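Bernadette Ó Gríofa keeps a printed quote taped inside the door of her supply cabinet at Jevwood. The price at the bottom has been circled in red, and under it, in her handwriting, are the words "and then what?"

She has run equipment purchasing for the company for 11 years. In that time she has approved two palletizers and a label applicator, and turned down a good deal more. When the Mikthorpe office asked for money to start a robot handling program, she read the proposal twice and sent it back with a page of questions.

"It had a number for the arm and a number for the grippers," she says. "It had no number for the people. I thought, who's going to stand there all day picking things up so the machine can learn it? Somebody is. Somebody gets paid for that."

The plan was to record people doing ordinary desk and packing jobs with hand-held grippers, then use the recordings to train an arm that would be bought later. Obaidul Bhattacharjee, who wrote the proposal, has since rewritten it. He admits the first version was thin.

"I budgeted for the stuff you can put on a purchase order," he says. "Grippers, cables, a desk. I didn't budget for the afternoon you lose when a pad wears smooth and you don't have a spare."

His new version leaves the arm out of the first year completely. It asks for nine pairs of finger pads, two complete spare grippers and paid hours for the operators. Ó Gríofa likes this version better, though she stops short of saying she likes it.

"He wants to lift office things," she says. "Fine. Show me it's worth more than having a person lift them. I haven't seen that yet." 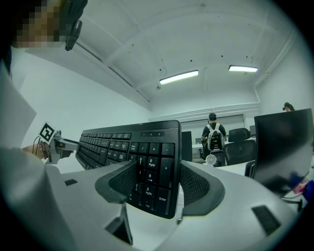 Should a small company buy the robot arm first, or the hand-held grippers?

Buy the grippers first, and hold off on the arm until you have one job you can describe in a sentence and a person who has agreed to own it.

On that much the two of them agree. They part ways over how long to wait. Bhattacharjee would like an order placed by December. Ó Gríofa says she will look at it in December, and she seems to enjoy the difference.

The two suppliers on the shortlist haven't made it any easier. Fastimden offered a package with support included, but the support covered only the first 91 days and the renewal price wasn't in the quote. Duggan priced every part separately, down to the mounting screws.

"People complain about a quote like Duggan's because it's long," Ó Gríofa says. "I'd take long. I can cross things out on a long one."

She did cross things out. A carrying case went, and so did a training day that would have cost $2000 before travel. Bhattacharjee fought for the training day and lost. He still brings it up.

"We'll spend that much figuring it out on our own," he says. "It just won't be on one line where she can see it."

Told of this, Ó Gríofa shrugs. She has heard the argument before, about the label applicator, and she concedes that it was right that time. The applicator sat in its crate for most of a spring — she had cut the installation visit.

Has that changed her mind about the training day?

"No," she says. "It made me put a line in the budget called 'things we got wrong.' He can spend it on training if he wants. He has to ask me first."

The revised request is still on her desk. She wants a second price for the finger pads before she signs.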